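Skircombe lab adds kitchen tasks to its robot training library

A robotics group in Skircombe has started recording a new set of kitchen tasks for a learning system it calls Gukum, and expects to keep two stations running on weekdays through September.

The work is done by people. An operator sits or stands at a pair of hand controls and drives two robot arms through a short household job, such as setting out a mug or loading something into a small oven. The system saves what the cameras see along with the position of every joint. Each complete run is called an episode, and the learning model is later trained on thousands of them.

Gukum's first library was made up mostly of sorting and stacking. The new one is built around things that open, close, hang or lean. Anikó Nyitrai, who runs data collection for the group, said the earlier model could pick up a block from nearly anywhere on a table but did badly with doors and lids.

"A door only moves one way, and the arm has to go along with it," Nyitrai said. "If the arm pulls straight back, the whole oven comes with it. We had very few examples of anyone doing that right."

The plan calls for 675 episodes per task. By Monday the group had 447 accepted episodes of the first one, which covers opening and closing a toaster oven. Another 138 had been recorded and turned down. Most of those were rejected for long pauses, Nyitrai said, with the operator stopping partway through to think. A model trained on such runs tends to learn the pause along with the movement.

Rejected episodes are not thrown out. They go into a separate folder, and the group may use them later to train a second model that tells a good attempt from a poor one.

Operators work in shifts of 35 minutes and then trade places with a reviewer, who watches the recordings and marks where each step begins and ends. The rotation was changed over the summer after reviewers noticed that runs made late in a long shift were slower and had more dropped objects. The old shifts ran two hours.

The layout of the table is changed between batches. The tray might move to the other side, or the dishes might be racked in a different order. Operators get a printed card with the new arrangement and are asked to set things down near the marks on it, though not exactly on them. Small differences from one run to the next are wanted, Nyitrai said. Larger ones, like turning the oven to face another way, are saved for their own batch and logged separately.
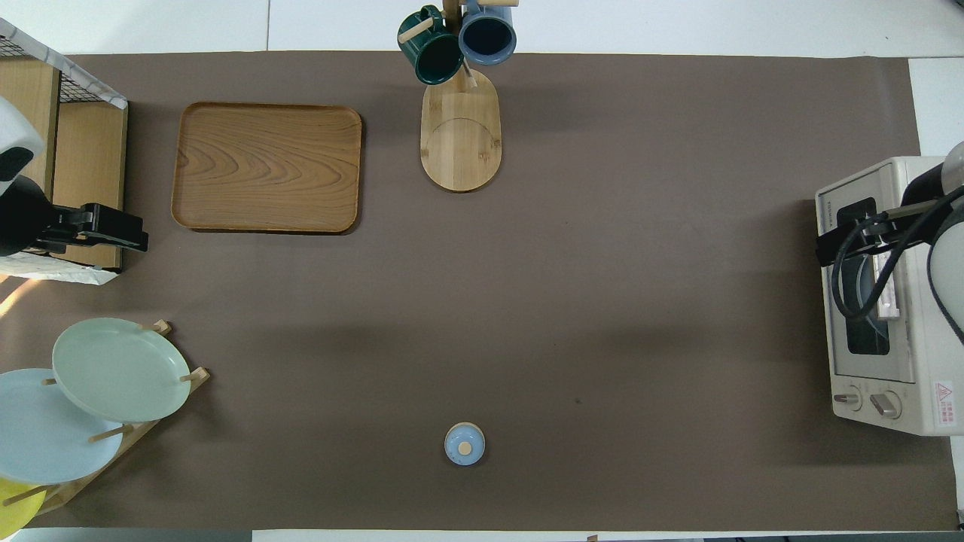
The oven task uses both arms in its longer version. One arm opens the door and holds it while the other brings an item over, and the door is then closed again. New operators begin with the door alone and usually need a few days before they are given the two-arm version. The hardest part to teach, according to the group, is letting go of the handle without bumping it.

Mugs on pegs come next on the list, followed by plates in a rack. The plates are expected to take the longest. They overlap when they stand on edge, and from above it can be hard for a model to tell where one stops and the next begins. The group is considering an extra camera closer to the table for that task but has not made a decision.

Part of the collection will be shared with Kakakhel, a company that makes control software for small robot arms and is paying for one of the two stations. Under the agreement, Kakakhel receives the accepted episodes and the step labels. The group keeps the right to publish its own results. Neither side would say what the station costs to run.

A trial of the first trained model is set to follow the oven batch. It will be tested on the same oven and then on a second one that does not appear in the training set – a step the group skipped with its sorting library and later regretted, Nyitrai said.

The group is also hiring. Ninari, the staffing agency that handles its operator jobs, is taking applications for day shifts. Applicants do not need a technical background, but they are asked to complete a half-hour tryout at the controls before an interview.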